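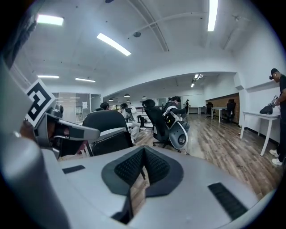 Las sillas de Grullska

La empresa se llamaba Somogyi y ocupaba la segunda planta de un edificio en la avenida de Okby. Yo entré en enero para llevar el inventario. Me dieron una tarjeta, un armario con llave y una lista de muebles que había hecho alguien antes que yo. En la lista figuraban 26 sillas de oficina de la casa Greva, negras, con ruedas.

Las busqué la primera mañana. Encontré 40.

Las conté otra vez a la hora de comer, cuando la gente estaba en la cafetería, y salieron las mismas. Bajé al almacén a preguntar. El encargado me dijo que a él no le había llegado ninguna silla en todo el año y que, si sobraban, no era un problema, que los problemas eran cuando faltaban. Le pedí que me lo pusiera por escrito y se rio.

Mi jefa tampoco le dio importancia. Me mandó corregir la cifra y pasar a las mesas. Corregí la cifra. Pero esa noche, en casa, mientras fregaba los platos, seguí pensando en las sillas. Una silla no entra sola en una segunda planta. Alguien la sube en el ascensor, le quita el plástico, la empuja hasta una mesa. Alguien paga.

Al día siguiente empecé a darles la vuelta. Esperaba a que una quedara libre, la tumbaba en el suelo y miraba debajo del asiento. Las de la lista tenían una etiqueta blanca con un número. Las otras tenían una etiqueta verde en la que ponía Grullska, sin número. Por lo demás eran iguales. Me senté en unas y en otras y no noté ninguna diferencia, salvo que las de Grullska bajaban un poco cuando uno se reclinaba, como si suspiraran.

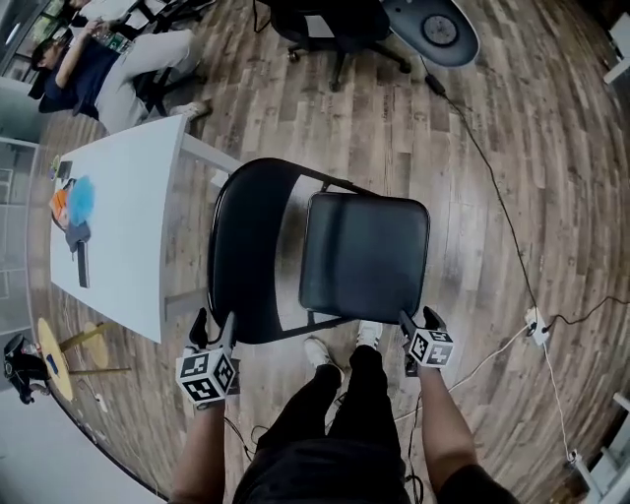
Grullska había sido la empresa anterior, la que tuvo la planta antes que nosotros. Eso me lo contó la mujer de la limpieza, que llevaba allí más tiempo que nadie. Me dijo que se habían ido deprisa y que habían dejado cosas. Estábamos en la sala grande, junto a la mesa blanca y larga, y ella hablaba apoyada en una silla plegable negra, de las de asiento acolchado, que no aparecía ni en mi lista ni en ninguna otra. Le pregunté si esa también era de Grullska. Me contestó que esa era suya. La había traído de su casa para descansar un rato a mitad del turno, porque las otras rodaban y no se fiaba de ellas.

—¿Y las demás? —dije—. ¿Dónde las dejaron?

—En el cuarto del fondo. Allí estuvieron cerradas mucho tiempo.

—¿Quién las sacó?

Se encogió de hombros. Dijo que la gente. Uno necesitaba una silla para una visita, abría el cuarto y cogía una. Luego la visita se iba y la silla se quedaba. Así, una por una.

Fui a ver el cuarto del fondo. La puerta no tenía llave. Dentro había un perchero, dos cajas de archivadores y, en el suelo, marcas de ruedas sobre el polvo. Había también un albarán sujeto a la pared con una chincheta. Lo firmaba Grullska y decía que las sillas quedaban en depósito y que pasarían a recogerlas. No decía cuándo. Doblé el papel y me lo metí en el bolsillo.

No sabía qué hacer con él. Si lo entregaba, había que devolver las sillas, y para devolverlas había que levantar de ellas a la gente. Yo miraba a mis compañeros, con las piernas estiradas, inclinados sobre lo suyo, y ninguno sabía si estaba sentado en una silla propia o en una ajena. Yo sí lo sabía. Al cabo de unos días podía decirlo desde la puerta, sin ver la etiqueta, por la manera en que se hundía el respaldo.

La mía era de Grullska. La cambié por otra de madrugada, antes de que llegara nadie, y estuve toda la mañana incómodo. Por la tarde la volví a cambiar.
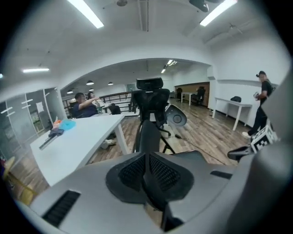
El hombre vino a finales de mes. Llevaba un abrigo gris y una carpeta, y preguntó en la entrada por el responsable de los muebles. Me llamaron a mí. Dijo que venía de parte de Grullska, que la empresa estaba cerrada desde hacía tiempo y que él se ocupaba de lo que quedaba.

Lo acompañé por la sala. Caminaba despacio, con las manos atrás. No miró debajo de ningún asiento. Se detuvo junto a la ventana y me preguntó si tenía inconveniente en que se sentara. Le acerqué la mía.

Se reclinó. La silla bajó un poco y él cerró los ojos.

—Es de las nuestras —dijo.

Le respondí que sí. Saqué el albarán del bolsillo y se lo di. Lo leyó por las dos caras, aunque una estaba en blanco, y lo guardó en la carpeta. Luego estuvo un rato mirando la calle. Me contó que había trabajado en esa misma ventana y que entonces el edificio de enfrente era un solar y se veía el río.

Cuando se levantó, empujó la silla hasta mi mesa y la dejó recta. Me dijo que volvería con una furgoneta en cuanto encontrara quien se la prestara. Le di mi teléfono.

En la lista escribí 26 y, al lado, a lápiz, las otras catorce.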